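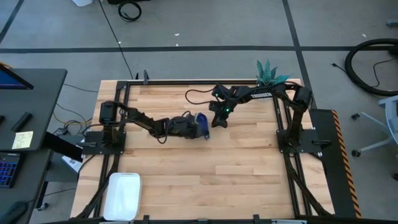 Our two-arm table in the Lalstead workshop, with the blue object in the left gripper.

About us

Lazaridis is a small training school for automation. We teach people how to set up, operate and look after robot arms, and we have done this in Lalstead since the school moved here from two rented rooms in Dranatberg. Most of our students already have a job. They come from packing companies, from laboratories and sometimes from farms, and they study with us in the evening.

The school is led by Themis Bakalis, who was a maintenance electrician before he became a teacher. Styliani Nikolaidis is responsible for the courses and also for the open day, which we hold every year in May. If you write to us with a question about a visit, it is she who will answer you.

The open day

For many people the open day is the first time they stand near a working robot. We begin at 10 in the morning and close at 4 in the afternoon. The demonstrations at the two-arm table last 16 minutes each, and we repeat them through the day. This year we received 249 visitors, and 76 of them came with a school class.

At the table we show a handover. One arm holds an object near the middle, the other comes close with its fingers, and then it must take the object without pulling. It looks like a very simple thing. A child of two years can do it, but for our students it is several weeks of work, and they are glad to explain why. The arms are mounted on opposite sides of a wooden tabletop and the bin stands in the corner, so the middle stays free for the exercise.

We do not hide the mistakes. When an object falls, the student picks it up, says what was probably wrong and starts again. Visitors ask their best questions at these moments - how does the arm know how hard to press, who decides when it must stop, can it learn from a bad attempt. Please ask them also if you think they are too easy.

After the demonstration there is coffee in the corridor, and you can talk with the teachers about the courses.

Visits for groups

Outside the open day we welcome groups of up to 33 persons. A visit takes one morning. It includes a short talk, the handover demonstration and time for each visitor to try Titine, our own beginner's program, in which you move an arm on a screen before you move a real one. Titine was written by former students and we still use it in the first lesson of every course.

We ask groups to tell us in advance if somebody uses a wheelchair or needs an interpreter. Children under ten are welcome together with an adult. Long scarves and loose bags stay in the cloakroom during the demonstration.

The visit is free for schools. Companies pay a small fee, and this money goes to spare parts.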